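A **bamboo cutting board** is a kitchen board made by gluing strips of bamboo side by side and pressing them into a slab. It is sold as a harder, cleaner and greener choice than a wooden board. Each of those claims deserves some doubt.

## Construction

Bamboo is a grass, and its stems are hollow, so a board has to be built up from narrow strips. These show as fine stripes on the surface. Many boards have rounded corners and a shallow channel near the edge, called a juice groove, and some carry a maker's name burned into one corner.
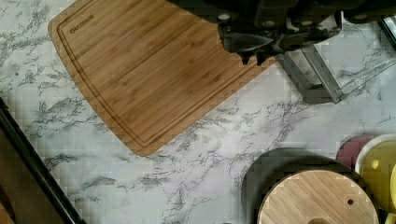
The groove is meant to stop liquid reaching the worktop. It holds less than buyers tend to expect, and it takes away cutting space. A roast left to rest will often beat it.

## Claims

*Hardness.* Bamboo boards resist scoring fairly well, but a surface that resists the knife also blunts it. Sellers rarely mention the second part.

*Hygiene.* Boards are often called "naturally antibacterial". Hiyori Yokoyama, in her household guide *The Altbridge Kitchen*, calls this "a label, with a board attached" and advises washing bamboo like anything else.

*Environment.* The plant grows quickly. The glue and the shipping are usually left out of the sum.

## Use and storage

Boards are commonly left flat on the worktop between meals, near the toaster and the jars. On marble this at least keeps blades off the stone, although a smooth board may slide without a damp cloth under it. 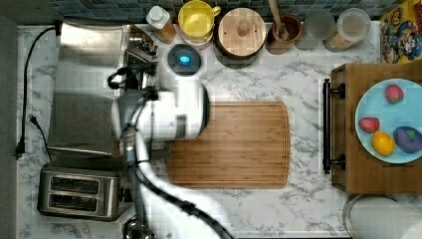 *Bamboo board with a juice groove on a veined white marble worktop, with a two-slot toaster to the left and containers along the tiled backsplash.*

Dishwashers are widely blamed for split seams. Oiling is recommended by most makers, some of whom also sell the oil.

## See also

- Butcher's block
- Chopping mat
- Worktop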